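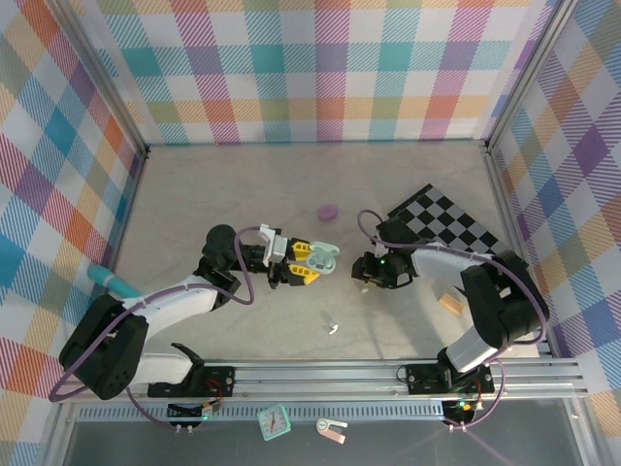
Getting families in the door: a talk with Noemí Ibarra

Noemí Ibarra has 10 minutes before the bell, she says, and then talks for most of an hour. She is in her second year running the family group at Stakville Middle School. Before that she ran the bake table. Before that, nothing – "I was the mom in the car line with the engine on."

We met in the library, 7:30 a.m., coffee from the staff pot. The school has 600 students. When she took over, a typical evening meeting drew six or seven parents, mostly the same ones.

"And we'd sit there and say, where is everybody? Well, everybody was at work. Or they had a toddler. Or the flyer was still at the bottom of the backpack with a banana on it."

First change was the hour. Meetings now alternate, one morning and one evening. Second was language. Hacer Dağdelen, whose twins are in sixth grade, started putting the notices into Turkish on her own, then found parents to do Spanish and Arabic.

"Hacer didn't ask me. She just sent it out with a note saying fixed your flyer. I was a little offended for maybe a minute. Then 40 people came." 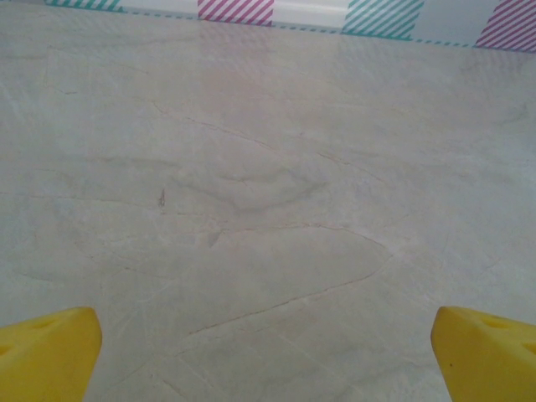 Vol. 12, No. 3 – page 4

Forty was the February meeting, still the best turnout so far. The subject was the late bus, which the district had talked of dropping. Ibarra had planned a short update and a longer bit on the spring fair. The fair never came up.

"People were upset. Good! Kazuhiro stood up, he's very quiet, and he said his daughter gets home at six with the bus and doesn't do orchestra without it. Thats the whole argument. I could of sat down right then."

Kazuhiro Hosoda ended up writing the letter. Roughly 70 families signed. The bus is staying through June, after that no one has promised anything, and Ibarra is careful not to call it a win.

Does she worry about burning people out? Yes. A lot of the asking falls on whoever said yes last time. She now keeps a list of small jobs, none longer than an hour. Folding programs. Calling three families. Driving the folding tables back to Erraji Hall.

"You can't open with, would you like to be secretary. They run. I ran."

Not everything has worked. The welcome breakfast for new fifth grade parents was the same morning as the eye tests, so half the room got called out. A group chat got ugly over parking and had to be shut down for a while. Eamon Geraghty, who teaches seventh grade science and comes to most meetings as the staff voice, thinks the chat should have stayed closed.

"Noemí and I disagree on that one," he told me later by phone. "She thinks people need somewhere to gripe. I think they have a parking lot."

What teachers do get out of it, Geraghty said, is a name to call. When his class needed drivers for the creek trip he had them by lunch.

Money is thin. The fair pays for most of the year – buses, the author visit, a small fund for kids who can't cover a trip. Ibarra wants the fund doubled and doesn't yet know how. Dues are out. "The minute there's a fee there's a family who stays home and won't tell you why."

She has one more year before her youngest moves up to the high school. Orhun Bilgin has been shadowing her since the fall and may take it on, he hasn't said yes. She is not pushing.

"I gave him the folder. I said just hold it for me."

Next meeting is a morning one, 8:15 in the library, younger kids welcome. Use the side door, the front one sticks.

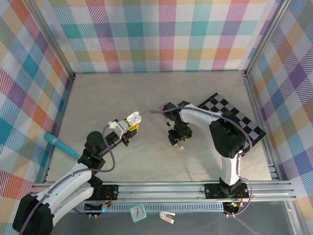

Work area with patterned walls.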